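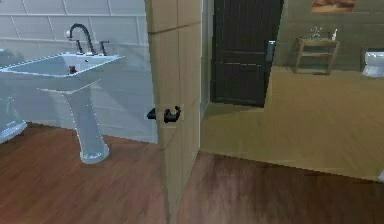
Notebook, July, entry 23
Written by Binta Obi. Please correct me in the margin if a number is wrong.

Purpose of this week: to decide what we order for the household navigation work before the budget closes. The simulated rooms are ready enough to plan with, so I spent the morning driving through them and writing down what each part of the house asks from the hardware.

Doors first. In the bathroom the inside door has a black lever handle, and the dark door in the next room has a silver handle with a lock plate. Both are at a height that the Kulent arm can reach from the low mount, if I believe the data sheet. Ibrahim does not believe it. He wants the lift column, and this adds 2000 to the order. I asked him to show me one door task that fails without it, and he will try tonight.

The second problem with doors is what the robot sees when it stands close to an open one. The leaf takes a big part of the view and the wall behind it is plain,
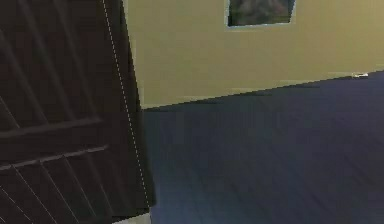
so the depth matching has little to hold on to. For this reason I am now more in favor of the second camera than I was last month. Temitope has a quote from Celeck for a wide one, delivery in 7 weeks. The Adebisi camera is cheaper but the driver is old and we would lose days on it. I prefer to pay.

Floors: the simulation has dark carpet color in one place and glossy brown boards in others. The glossy ones reflect, and I don't know yet if the floor sensor from Wodamach likes this. Aminu will ask them for a loan unit before we sign. If they refuse, I move this line to the next quarter.

Low and thin objects are still open. The bumper we have now starts at 62 mm from the floor, so a shovel lying flat near the wall can pass under it without contact, and easel legs are thin enough to come between two range beams. I would like a low range sensor at the front. Rakiya thinks the wide camera, tilted down, can do the same work. We test her idea first, it costs us only one afternoon.

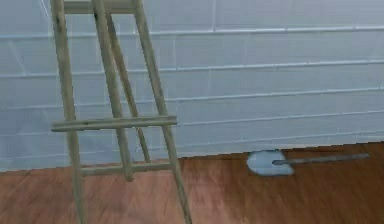 To do before the order
- Ibrahim: door task with low mount, save the log also if it fails.
- Temitope: ask Celeck if the price includes the bracket.
- Aminu: loan unit, floor sensor.
- Rakiya and me: camera tilt test with the easel and the shovel.
- Me: new budget sheet, with lift column and without. The spare batteries stay in both versions.

Added at 17:30: Celeck answered, bracket is not included. Temitope will draw one and we print it here.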